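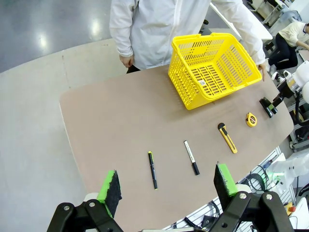
Anqi Mao, asked by a parent at the last open evening what pupils get out of the club, answered that most of them come to drive an arm and end up caring more about how it picks up a pen. That is a fair account of how the Testdale Robotics Club spends its time.

## Who we are

We are a school club for pupils in the upper years at Testdale. We meet twice a week after lessons in the technology block. There are 2 groups, one for beginners and one for those working on the competition entry. Nobody has to pass a test to join, and you don't need to have written code before.

Tuulikki Pelkonen teaches physics and runs the club. Tadeo Palma looks after the workshop and the electrical side. Anqi Mao takes the programming sessions. Older pupils help with the beginners' group and can count the hours towards their service award.

## What we do

Our main project is called Boton. The task is sorting hand tools: the arm has to pick up a tool from the table and put it in a basket without dropping it or knocking the others. We use ordinary things such as marker pens, a tape measure, a utility knife and a glue gun. They differ in shape and weight, and a grip that suits a tape measure is often no good for a pen.

Foam pads on the gripper fingers make a large difference to the result. The pupils test different ones and write down each attempt in the log, including the failed ones. By the end of last term the log held 1,643 attempts. It is kept as a plain spreadsheet and any member can read it.

Beginners start by moving the arm by hand control. They then write short programs for a single tool, and later for several tools laid out in a row. Members who prefer building to coding work on brackets, cables and the pegboard.

## Competition

Each November we enter the Narkholm Schools Challenge. Teams are given a layout they have not seen before and are marked out of 200, with 100 of those points for the written report and the interview. Our team did well on the report last time and lost marks on speed. Nélida Troncoso, who captained the team, has written notes on the day for next year's entrants. They are in the club folder.

We also hold a friendly round with Quiroga College in the spring. It uses the same rules but no report is needed.

## Safety

All members have a safety talk before they use the equipment. Long hair is tied back and loose sleeves are kept away from the arms. Everyone is shown the emergency stop in their first session and is expected to use it if they are unsure. Knives and glue guns are signed out and signed back in.

## Joining

Places are offered at the start of each term. If a group is full we keep a waiting list, and pupils on it may come and watch. There is no fee, but families pay for travel to Narkholm. Help with this is available from the school office, and requests are kept private.

Questions about the beginners' group should go to Celeste Acuña at the school office, who will pass them on. Please include the pupil's year and form.

Page last updated 11 April 2023.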